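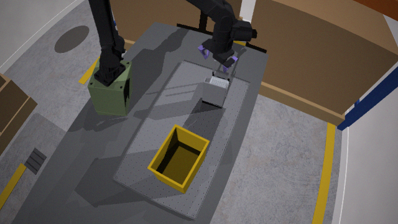
Saving your own seed is one of the happiest jobs of the gardening year, and this section of the Gostness Seed Savers' Guide gets you from a heap of crackly stems to clean, labeled packets you can trade, sow or give away. You need very little to do it well: a table you can leave alone for an afternoon, a few sieves, some paper, and a place for things to land. Color helps more than you'd think. A bright yellow bin with an open top, empty and waiting on a gray board, is easy to find with your hand while your eyes stay on the seed, and dark seeds such as onion or poppy show up beautifully against the bottom of it. Any bin with smooth sides will do the same job, so look through your cupboards before you buy one!

Section 4. Cleaning and packing dry seed

This section covers seed that dries on the plant: lettuce, beans, peas, onion, dill, calendula, poppy, kale and all their friends. For tomatoes, cucumbers and squash, go to Section 5 (wet seed), which has its own tools and its own smells.

4.1 Before you start

Your seed heads should feel brittle. Bend a stem and it should snap. If it folds, hang the bunch upside down in a paper bag for another week and try again.

Gather these:

A set of kitchen sieves, at least one coarse and one fine
A wide, shallow bowl
An open bin or tub for the seed
A second container for chaff (a grocery bag is great)
Paper envelopes, the small coin kind
A pencil
A dust mask
Your seed log

Note: Pencil beats pen on seed packets. Ink fades in a sunny shed and runs if the envelope gets damp. Pencil stays put for years.

4.2 Setting up the table

1. Clear the table and wipe it down. One stray kale seed in your cabbage packet looks exactly like all the others, and you won't find out until spring.

2. Close the windows and turn off any fan. Lettuce seed flies off if you so much as sneeze.

3. Put the seed bin on your strong-hand side and the chaff container on the other. Keep them that way for the whole session, even if you get up for tea.

4. Write the first envelope before you open the first bag. Variety, year, where it grew. Do this every single time.

5. Bring over one variety. Leave the rest in another room if you can.

Caution: Wear the dust mask from this point on. Dry seed heads throw off fine dust, and calendula and carrot are scratchy in the throat. If you have asthma, work outside on a still day.

4.3 Threshing

Threshing just means knocking the seed loose, and it's the fun part.

1. For beans and peas, put the pods in an old pillowcase, tie the end, and walk on it in soft shoes. Shuffle, don't stomp. Split beans won't grow.

2. For kale, mustard and other crisp pods, rub them between your palms over the wide bowl. Gloves are nice here.

3. For lettuce, hold the head upside down inside a paper bag and shake hard. The ripe seed drops and the unripe seed hangs on, so you can keep the stem and shake it again in a few days.

4. For poppies, turn the pod over and tap. They come with their own salt shaker top! Toàn Nghiêm, who wrote the first version of this section, does the poppies last as a treat.

Note: Don't worry about getting every seed. One good lettuce plant can give you far more than a family could ever sow, and whatever you miss will please the birds.

4.4 Sieving

1. Start with the coarse sieve over the bowl. The seed and small bits fall through, and the stems and husks stay up top. Tip those into the chaff container.

2. Pour what's in the bowl into the fine sieve. Now it works the other way around: dust falls through and the seed stays.

3. Tip the seed into the seed bin and have a look. If you can see mostly seed, move on to 4.5. If it still looks like the bottom of a cereal box, go around again.

If neither sieve suits the seed, try a colander, a tea strainer, or a piece of window screen stapled to an old picture frame. Noreen Madigan has cleaned dill for years with a flour sifter, and her packets are the prettiest ones on the swap table.

4.5 Winnowing

Winnowing uses moving air to carry off whatever is lighter than the seed. It takes a little practice and it feels like magic when it goes right.

1. Take the bowl outside, or stand over a bedsheet.

2. Swirl gently until the chaff rises to the top.

3. Blow across the bowl, softly, from the side. Blowing straight down sends everything up into your face.

4. Swirl and blow again until you're happy with it.

Caution: Practice on beans or peas first. They're heavy and forgiving. Leave lettuce until you have the hang of it, and even then use less breath than you think you need.

Home-saved seed doesn't have to be spotless. A bit of chaff in the packet does no harm if it's dry.

4.6 Packing and logging

1. Spread the clean seed on a plate for two more days, away from direct sun. Put the labeled envelope on the plate with it.

2. Fill the envelope no more than halfway and fold the flap over twice. Skip the tape, which pulls seeds out with it when you open the packet.

3. Give the packet the next number in your log and copy that number onto the envelope. If you share the Gostness log, check the last entry first. The most recent packet in it is 2729, a purple-podded pea from Erick Minja.

4. Store packets in a lidded jar or tin somewhere cool and dark. A closet on a north wall is lovely. The top of the fridge is too warm.

For the September swap, please bring eight packets or fewer of any one variety. Last time we had 184 packets on the table by noon, and it was wonderful, but a great many of them were the same zucchini.

4.7 Quick fixes

Seed smells musty: it was packed too soon. Spread it out again right away and run a sprouting test (Section 7) before you share it.

Tiny round holes in the beans: weevils. Seal the dry beans in a jar and freeze them for a week, then let the jar come back to room temperature before you open the lid.

Two varieties got mixed: label the packet "mix" and sow it anyway. Mixed lettuce makes a gorgeous row.

Forgot to label: write down your best guess with a question mark, and grow a few plants to find out.

Go on to Section 5 for tomatoes, and put an apron on first.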